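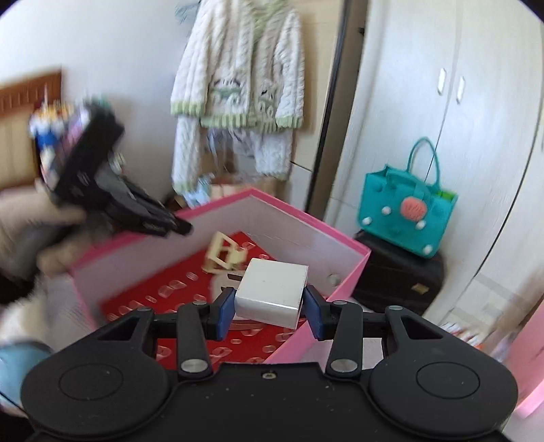 Hand-held gripper with a white block between the finger pads, over an open pink box.

Vodel Hand-Held Gripper, Class Set
Item 2609
Status: in stock, updated 2025-01-06

The Vodel is a two-finger parallel gripper operated by hand. It is sold to schools and robot clubs that run pick-and-place units before students move to a powered arm. The class set follows the Bresamon student project guide, in which each team records its own household packing tasks and compares grip positions.

Construction
Body: matte black, two lobes, one recessed round pad on each
Linkage: two black arms on silver pivot screws
Crossbar: black, with triangular cut-outs in the outer wings
Fingers: black, with blue rubber pads
Mass: 279 g
Jaw opening: 80 mm maximum
Rated pad life: 2,000 cycles

Use in class
Close the fingers on two opposite flat sides of the object. Small blocks with rounded edges should be held at mid-height, with both pads flat against the surface. Open boxes make suitable targets for the first three exercises. Box walls should be lower than the finger length so that the crossbar clears the rim.

Wipe the pads with a damp cloth after each session. Do not use solvent on the rubber. Check the pivot screws at the start of each term and tighten them by hand only. Dust on the body does not affect operation.

In the set
Four grippers
Eight spare finger pads
One screwdriver
Student project guide, printed

Spare pads and pivot screws are also sold separately. Pads from sets bought before last September use the older mount and do not fit this version.

Ordering
Sold by Kristiansen School Supply, Wastesthorpe. School purchase orders accepted. Club orders are prepaid. Unused sets may be returned within 30 days in the original carton.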